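Networked Communications, Unit 6: Call quality claims and how to read them
Notes by Gisela Bravo

Last week we covered how a voice call is chopped into packets. Today is about what happens when somebody tries to sell you a system that does it, and how much of the brochure you should believe. My answer is not much, at least until you've seen the test conditions.

Start with the word "quality." Vendors like a single score on a scale from 1 to 5. The score was meant to be an average of what human listeners thought. Most of the scores you will see now come from a formula that guesses what listeners would have thought, fed with delay, jitter and packet loss. Ask which kind you are looking at. Ask which codec was used, too.
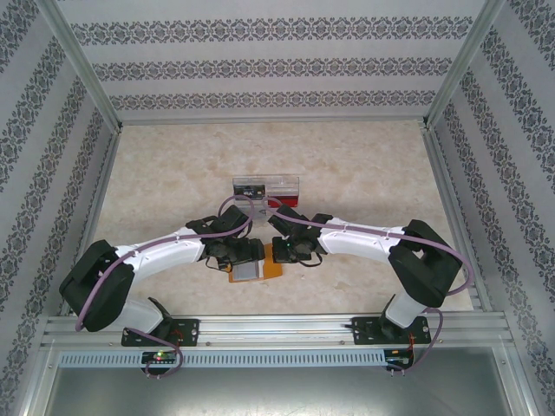 Two arms at a marble-patterned tabletop.

The Jodard handout (see the reader) reports excellent scores over 136 test calls. Read the small print. Every call was made at night on a network with no other traffic. I'm sure the calls sounded lovely. They tell you very little about a Monday morning at Pestholm, where 1860 extensions share the same links with backups and video.

Averages hide things as well. Jitter of 6 ms on average can mean a steady 6 ms, or it can mean almost none with a few ugly spikes. Users complain about the spikes.

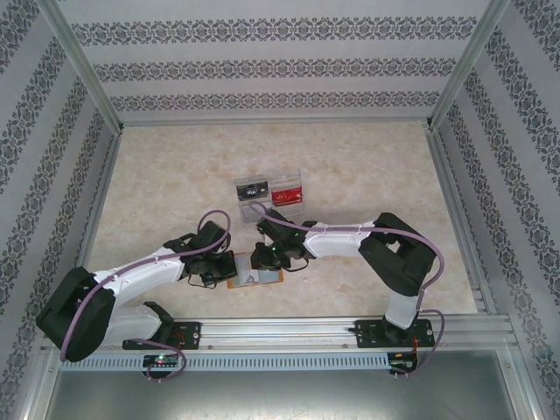

A jitter buffer will smooth some of this out, but it does so by holding packets back, and that adds delay. Widusard advertises an "adaptive" buffer. Fine – adaptive to what, and how fast? Their paper doesn't say. Costel Mihăilă's reply to it, also in the reader, is short and worth your time, though I think he lets them off too easily on packet loss.

Before you accept a quality claim, find out:

1. Where the measurement was taken. The phone and the gateway can give different answers for one call.
2. What else was on the network.
3. How long each call lasted.

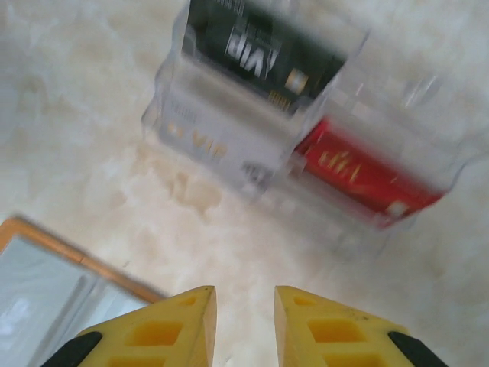 4. Whether failed calls were counted or quietly dropped from the results. Talebi drops them.

Written answers on the Jodard handout are due 7th June.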